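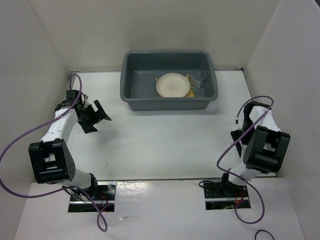
About us

Hi, I'm Maiara Barbosa, and I run the Camargo, a small concert hall in Skornness with a slightly bouncy floor and a very good piano. If you've landed on this page you probably want to know who we are, what we play and whether you need to wear a tie. (No tie. Wear one if you love it!)

The building was a grain exchange long before anyone sang in it. Merchants stood on the floor and shouted prices at each other, and whoever designed the place made sure they could be heard, so we inherited a tall room with a curved plaster ceiling and a sound that string players get a bit silly about. Brass players have to be more careful. We had a trombone choir in last November and I could feel it in my teeth in row F, which I loved, though I know not everybody did.

We seat 1000 when the side galleries are open. Most nights they aren't, and we close them off with heavy curtains so that a string quartet doesn't feel as if it's playing at a bus station. The curtains change the sound too, quite a lot, and we spend a good part of every rehearsal pulling them back and forth while somebody plays the same eight bars.

Dirceu Vasconcelos is our music director. He came to conduct one program of Haydn and Villa-Lobos, stayed for dinner, argued with me about the encore, and by the end of the season he had an office here. He picks the repertoire and leads the house orchestra, 26 players on a normal night, more when we're feeling rich. Dirceu likes short concerts. He thinks 70 minutes without a break is the ideal length for an evening of music, and I think people want an intermission and a glass of something, so we do some of each and keep on arguing. If you have a view, tell us at the door. He'll want to hear it, especially if you agree with him.

What do we play? Mostly orchestral and chamber music, old and new. There's usually a symphony every month, and then a lot of smaller things around it: song recitals, piano evenings, a baroque week in the spring. We also commission new pieces, two or three a season, and we try to play each one at least twice. A new piece that gets a single performance hardly has time to say hello. The second time through, the players have stopped counting so hard and you hear things that went right past you before.

Then there's Civow, our open singing night. You turn up, you get a booklet, and you spend the first half learning a chorus with our choir leader and the second half singing it with the orchestra. No audition, no reading music required, and you can stand next to a strong alto and just follow her (that's what I do). We've done bits of Fauré, some Handel, a Brazilian carnival song in an arrangement of Dirceu's that was much too high for everyone. He's brought it down a third. It's lovely now!

School concerts happen on weekday mornings. Children sit in among the players for part of the program, so a nine-year-old might be right next to the bassoons when the big tune comes. Teachers can book through the box office, and please tell us early if anyone in the class needs a quieter spot, as there's a good one behind the cellos and it goes fast.

Our main sponsor is Grasevix, who paid for the new stage lift and have never once asked us to play anything in particular. The rest comes from tickets, hall rental and our Friends, who give what they can every year. There are around 1000 Friends at the moment. They get early booking, open rehearsals and a newsletter I write far too late at night.

A few practical things, as people always ask. Doors open an hour before the music. The box office is on the harbor side, up the ramp, and the elevator to the galleries is just past it on the left. We let latecomers in between pieces, never between movements, and there's a screen in the foyer so you won't miss what's going on. You're welcome to clap whenever you feel like clapping. Dirceu says the first movement of the Tchaikovsky violin concerto is practically begging for it, and that's one thing we do agree on.

If you play, sing, compose or would like to rent the hall, write to us through the contact form and put the word "stage" in the subject line so it comes to me. For lost umbrellas, put "umbrella." We have a lot of them, mostly black.

See you in the foyer,
Maiara

Page last updated February 13, 2020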